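Search tips...

Household Tips: Keeping Passwords, Papers and Devices Safe at Home

96 shares

Most home security advice is about doors and windows. The tips on this page cover the other half: the router in the hallway, the drawer full of bank letters, the old phone with all your accounts still on it. None of it takes special skill. Set aside an evening for the first part and do the rest as you get to it.

Start with the router

The router is the front door to everything else in the house. Look for a sticker on the underside or back with an address and a login. Type the address into a browser, sign in, and change the administrator password first. This is a separate password from the one your guests type in to get online, and a lot of people have only ever changed the second one.

While you are signed in, look for a setting called automatic updates and turn it on. On our Serwood router it was three menus down, under Maintenance. Turn off remote management unless you know you use it. Then set up a guest network and move the TV, the doorbell and any smart plugs onto it. They will need to be reconnected one at a time, which is dull work but only has to be done once.

Write the new router password on a card and tape it inside a kitchen cabinet. A burglar who is reading the inside of your cabinets has other plans.

Passwords on paper

A paper notebook is a perfectly good way to keep passwords if it stays in the house. Use a plain one with nothing on the cover. Give each account its own page so that you can cross out an old password and write the new one below it. Keep it with something you would never lend or throw out. Ours is in the box with the sewing machine attachments.

If you prefer a password manager, make the main password a string of at least 5 unrelated words. Write it down once, seal it in an envelope and put it with your will or your insurance papers.

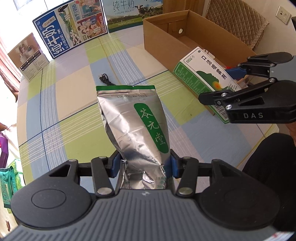 Sorting the paper drawer

Make two piles, keep and shred. Anything with an account number, a signature, a date of birth or a medical record number goes in one of the two. Nothing like that goes straight into the recycling.

– Tax returns and the papers behind them: keep 7 years.
– Utility bills: keep the latest one, shred the others once the payment shows.
– Preapproved credit offers: shred the day they come.
– Shipping labels: peel off or black out before the box goes out.
– Pharmacy labels: same treatment. They carry your name, your doctor's name and a prescription number.

A cross-cut shredder is worth the extra money over a strip-cut one. We have a small Drullov that jams if you feed it more than a few sheets, so we do a handful at a time and oil it each August. Shredded paper is fine in a compost heap if you leave out the glossy sheets and envelope windows.

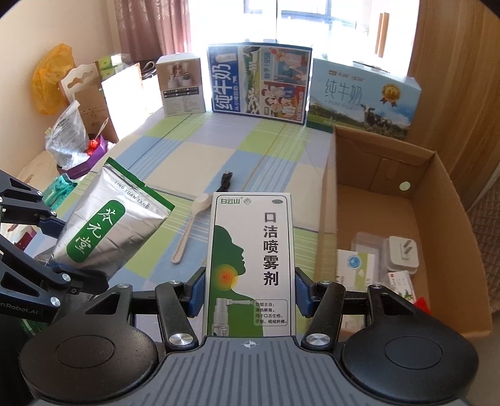 Do I need to shred envelopes that only have my name and address on them?

It's optional. Your name and address are easy to find elsewhere, so shredding them gains you little. Check for an account number showing through the window or printed above the address, and shred those.

Old phones and laptops

Before you sell or recycle a phone, copy off the photos, sign out of every account, and then run the factory reset from the settings menu. Do it in that order. If you reset first, some phones will still ask for the old account's password when they start up again, and the next owner will be stuck. Take out the SIM card and the memory card.

For a laptop, check that disk encryption is switched on before you wipe it. If the machine is dead, take the drive out and keep it, or hand it to a recycler that destroys drives on site and gives you a receipt.

Backups

Keep one copy of your files on an external drive and one somewhere outside the house. Unplug the external drive when the backup is done – if it stays connected, anything that damages the computer's files can reach the backup too. We use a Palport drive, labeled with the month of the last backup on masking tape. Every so often, open a few files from it to check that they still open.

Phone calls asking for codes

Hang up on anyone who asks you to read out a code from a text message. Then call the bank on the number printed on your card. Tell the children and any older relatives the same thing, and put a note by the phone if it helps.

2287 views · 7 comments

Get new tips by email. Enter your address to subscribe.

This site uses cookies. Accept | Manage settings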